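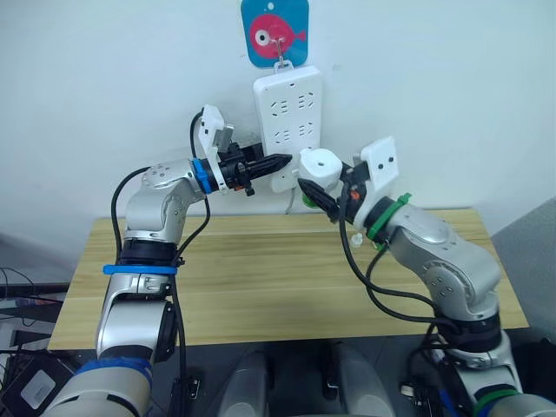

Bench two at Kerbridge, under the pink fish.

Wilma Forsyth had worked bench two for 30 years, and now she had a stool behind it and a tablet that said ASSIST.

"It frees you up," said Lewis Jardine.

"For what?"

He looked at the tablet – it was no help.
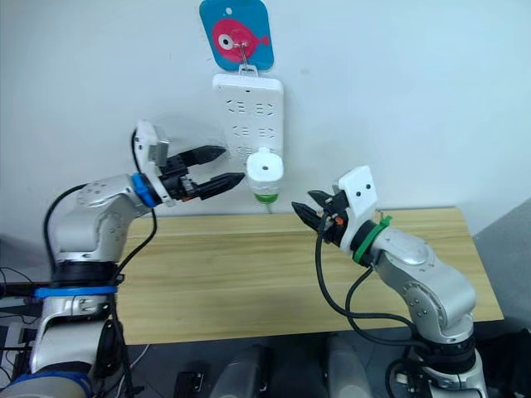 Wistard had promised 200 pieces a shift. Wilma wrote down the real number in pencil and kept the paper in her apron.

"Agnes got freed up in November," she said.

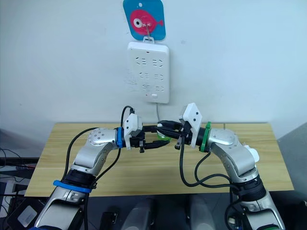 Lewis said Agnes was a separate matter. Wilma licked her pencil and asked him how to spell separate.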